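Hodholm Robotics Newsletter > Shop Floor Notes
The two-arm bench rules have been rewritten, and they fit on one page
By Sowmya Hegde
February issue

Good news for everyone who works with the two-arm benches: the new practice sheet is done! Shirley Haworth and Elango Amin have been chipping away at it since last fall, and the version now taped up in the Vollgate building is 8 rules long. The old one ran to 55, and a fair number of those were about a conveyor we got rid of years ago.

I've been using the new sheet for my own sessions and I like it a lot. It reads like something written by people who stand at a bench all day, because it was. Elango sat in on sessions with every shift before he wrote a line, and Shirley went through our records for 700 pick-and-place runs to see where things went wrong. Most of the trouble came down to the same few habits — a cable snagged on a bracket, an arm parked where the other one needed to go, a bench dressed differently from the day before.

So the first rule is about the bench itself. Plain cloth, pulled flat, with nothing on it that the task sheet doesn't list. If a clip or a fitting belongs to the setup, it goes on the list like everything else. If it doesn't, it goes back in the drawer before anyone touches the enable switch. Wrinkles are fine as long as they won't tip a container.

Rule two is the one people argue about, and I'm firmly on Shirley's side. When only one arm is working, the other stays in its waiting pose with its fingers open and holding nothing. No "just parking" a part in the idle gripper! The operator should be able to glance over and know which arm has the object.

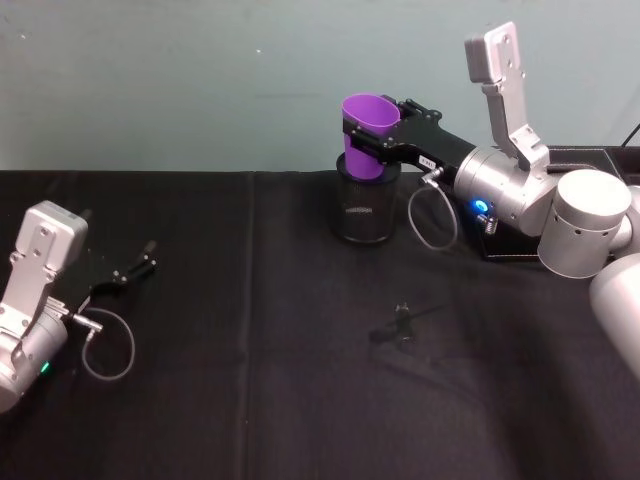
Then come the cables, which get a rule all to themselves. Every cable at the wrist needs enough slack for the joint to turn through its full range, and the loop has to stay clear of the fingers and of anything standing on the table. You check it by jogging the wrist slowly to both ends of its travel before the first run. Aoi Sekiguchi timed herself doing this on both arms and it took her 2 minutes, so I don't think any of us can claim we're too busy.

The placing rule is my favorite. For anything that goes inside something else, such as a cup into a mesh bin, the gripper keeps its hold until the object is well below the rim and has stopped moving. You lower, you pause, you open, you back straight out. A tilted cup is allowed on the way in, provided it clears the rim. Letting go early and hoping is not allowed, and yes, I have done it, and yes, I spent part of an afternoon fishing a cup out from behind the Wosteck bench.

The remaining rules cover status lights (learn what each color means on your own unit, and don't assume the next bench is set up the same way), hands (outside the taped line whenever the arms are enabled), notes, and handover. The notes rule is short: write down failed runs too, with the reason in plain words. "Missed" isn't a reason. "Caught the rim on the way down" is.

Kamala Kurup is adapting the sheet for the Gowda cell, where the arms are mounted on a rail and the waiting pose needs a rethink. She'd love to hear from anyone who has run a long session there, especially if you've had to stop halfway to move a cable.

Paper copies are at the Vollgate front desk, and there's a large-print one by each bench. Please scribble on them. Shirley collects the marked-up copies at the end of the month and reads every note, including the rude ones, and the next revision will be built from whatever she finds. If you'd rather talk it through, Elango is at the benches most mornings until 11 and is very happy to be interrupted.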